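Oct 4, 2019

Sourdough, month two

So the starter is still alive! I know a few of you had money on it being down the sink by now (hi Mum), but it made it all the way through September and has even been given a name. It's called Onyeka, after the street in Hillby where I picked up the jar, and it lives on top of the fridge beside the radio.

I started baking bread because our bakery closed and the supermarket loaf here in Titside tastes like a damp towel. That was the whole plan. I figured I'd do a couple of loaves, get it out of my system and go back to toast that comes in a bag. Instead I've got flour in my keyboard and opinions about rye.

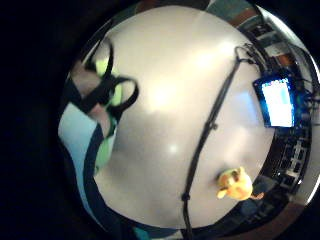 The first nine loaves were bricks. I'm not being modest. I gave one to the chooks and they walked around it. I was following a recipe that wanted the dough left on the bench for four hours, and my kitchen in winter is about as warm as the inside of a letterbox, so of course nothing was happening in there. I'd poke it, it'd sit there, I'd get cross and shove it in the oven anyway.

What fixed it was time (and a bit of cheating). I now mix it after tea, give it a few folds while the telly's on, and leave it overnight in the laundry next to the hot water system. By breakfast it's got a proper wobble to it. Then it goes in the fridge until I can be bothered, and I've left it as long as 36 hours with no harm done. The flavour gets sharper the longer you leave it, which I love and my sister can't stand.

I put all this in the comments on my last post and asked whether I should be chasing a wetter dough, seeing as everyone online seems to want holes you could lose a mouse in.
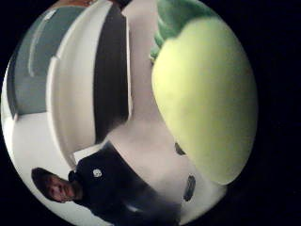 Reto Berchtold wrote back that I should leave the water alone until I could get the same loaf out of the oven twice running. Wet dough is harder to shape, he said, and big holes only mean the jam ends up in your lap. He also told me to buy a set of scales and throw out the measuring cup, and he was fairly blunt about the cup.

Fair enough, Reto. I got some cheap digital scales from Findport and I'm a bit embarrassed at how much difference they've made. My old "cup of flour" was out by nearly 20 grams from one scoop to the next, depending on how hard I'd dug into the bag. No wonder every loaf had its own personality! 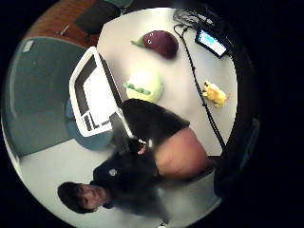 The other change is the pot. I'd been baking on a tray with a dish of water underneath, which gave me a lovely steamy face and a pale, sad crust. Now I heat up the big casserole pot with the lid on, drop the dough in on a bit of baking paper and take the lid off for the second half. The colour on it! The crackling noise when it comes out! I made everybody in the house be quiet and listen to it.

Next I want to try a fruit loaf with sultanas and a bit of orange peel. If anyone's got one that doesn't burn on the bottom, please leave it in the comments, and tell me what shelf you bake it on.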